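Nomine sheet set in taupe sprig, queen: review after a year and a bit

Posted 1 Jan 2018

We bought this set to replace a white one that had gone grey and thin in the middle. I wanted something that would hide a mark or two between washes, and the taupe with the small leaf and flower print looked like it would do the job. The print is faint, white and pale grey on a beige-brown ground, and it's close to the colour shown on the shop page. Maybe a touch warmer at night under the lamp.

The label says 400 thread count. I don't put much weight on that number. The fabric is smooth with a bit of a sheen to it, more than I was expecting, and it feels cool when you first get in. My partner finds it slippery and has lost a doona off the side of the bed more than once. I stopped noticing after the first week.

Fit is good. Our mattress is 35 cm deep with the topper on and the fitted sheet goes under at all four corners without a fight. The elastic runs the whole way round. On our last set, a Rurlow, it was only at the corners and the long sides used to ride up by morning.

The main complaint is creasing. It comes off the line creased and it creases again as soon as anyone sits on it. If you like a bed that looks like a hotel's, you will need to iron this, and I'm not ironing a queen sheet. Smoothing it by hand gets rid of the small wrinkles but leaves the long folds.

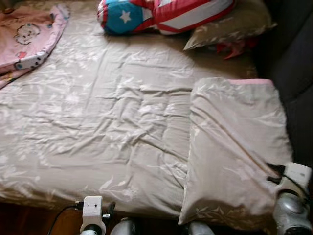

The other thing to know is that the print is easy to match and hard to clash with. Ours has to get along with whatever the kids drag in, so there's usually something pink and something bright red and blue on it, and the taupe doesn't argue with any of that. A khaki or olive pillowcase with a faint floral also goes well if you don't want the full matching look. The matching cases are sold separately in the same leaf print, and when one is lying on the sheet it more or less disappears.

Washing: cold, gentle cycle, no softener, on the line. I've kept count because I was curious how long the colour would last, and we're well past 18 washes. The ground colour has held. The sprigs might be slightly softer than they were but I'd have to put it next to a new one to be sure. No pilling yet, including down at the foot end where the Rurlow went first. One seam on the flat sheet has let go for a couple of centimetres and I've stitched it.

It takes a while to dry in winter. In January it's done before lunch.

I looked at the Nulari set as well, and it was softer in the shop, but the fitted sheet was too shallow for our mattress. If yours is a standard depth it's worth a look.

Good points: deep fit, elastic all the way round, colour holds, hides marks.

Bad points: creases badly, a bit slippery, cases cost extra, one weak seam.

Four out of five. I'd buy it again in the same colour, probably with a second fitted sheet so I'm not waiting on the line.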